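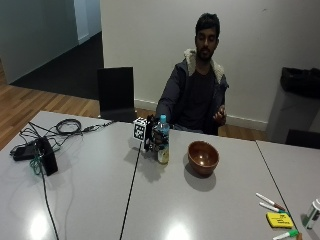 Clear Containers and What We Think They Tell Us
Project report, Packaging and Everyday Objects
Rahel Rainer, 18 June 2025

Our course reader says that people trust a container more when they can see into it. The claim comes with no source, and I picked it as my topic mostly to find out whether it holds up. I doubt that it does.

I chose ordinary things for the table: a water bottle, a brown bowl, a plastic food jar and a glass vessel shaped like a fishbowl. The bowl was my comparison, being open at the top and solid everywhere else. Before anyone picked anything up, I asked what they thought was inside and how sure they were, on a scale up to 5.

The bottle already causes trouble for the theory. It is clear, it has a light blue cap, and the liquid in the lower part is a pale yellow. Everyone could see it and they still couldn't agree on what it was. Seeing a color is a long way from knowing what you'd be drinking.

The jar does slightly worse. Its plastic is translucent, and the food shows through as yellow-orange with curved edges. Fruit pieces would fit, and so would a spread. You end up reading the label, exactly as you would with a tin. 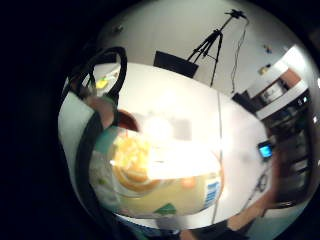 Manon MacLeod objected to this part of my draft. In her view I was asking too much of the packaging, because shoppers only want to check that a jar is full and hasn't gone brown, and a see-through wall does that job fine. I accept the point about fullness. I am less convinced about the color, which depends a lot on the light.

The glass vessel is the odd one out. It has a turquoise band around the mouth with white cursive lettering on it, and inside are small yellow-green pebbles and a round orange object with ridges. The curved glass seems to make the contents bigger, so even size is hard to judge.

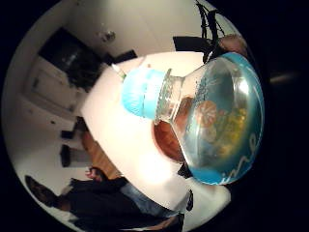

Limits of the project

My group was small and knew each other, and the scale was my own. I would not use these answers to argue for anything on a store shelf. A second round in November should include an opaque jar with the same contents, which I ought to have had from the start.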